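Brulbridge Technical College
Introduction to Waste and Materials Management
Handout 8: Sorting Paper at the Source

Students should read this handout before the tutorial and bring their completed worksheet. The topic is source separation, meaning the sorting of waste at the place where it is produced. 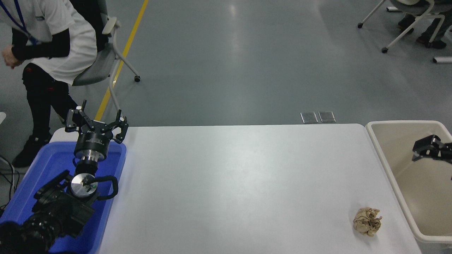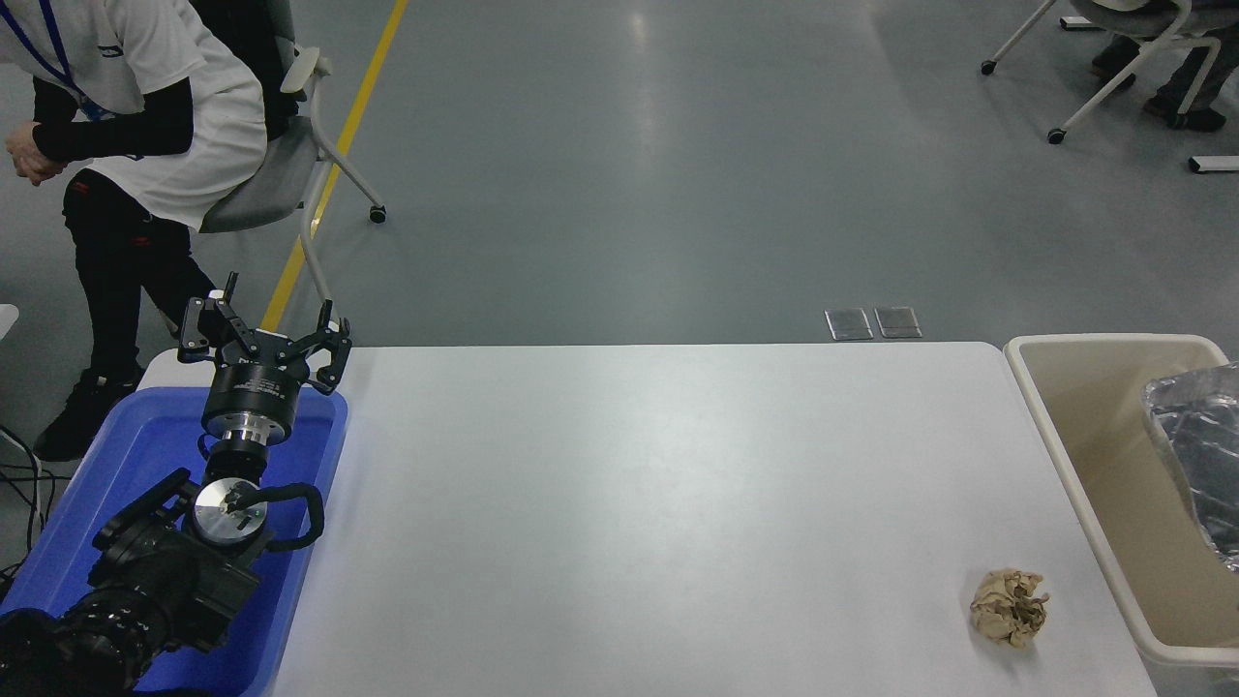
Figures 8a and 8b. White work table with a blue tray at the left side.

1. Terms

Source separation is carried out by the person who discards the item. Central sorting is carried out later, at a plant. Contamination is any material in a stream that does not belong there, such as food, wax or plastic film in a load of paper.

2. Paper grades

Office paper has long fibers and can be recycled several times. Brown and tan papers are usually unbleached and are collected with cardboard. Tissue and paper towels have short fibers and are not accepted in most programs.

3. Case: the Rivadeneira building

Before the change, each floor had one mixed bin, and 33 percent of discarded paper reached the recycler. Paper bins were then placed beside the desks and labels were put at eye level. The share rose to 79 percent by the following September. The building houses around 500 staff. Cleaning hours did not change.

4. Worksheet

Calculate the rise in percentage points. State which costs the case leaves out. Compare the bin layout with the Fuvevari plan in Handout 7.

Worksheets are to be submitted at the start of the tutorial. Late work is subject to the course policy.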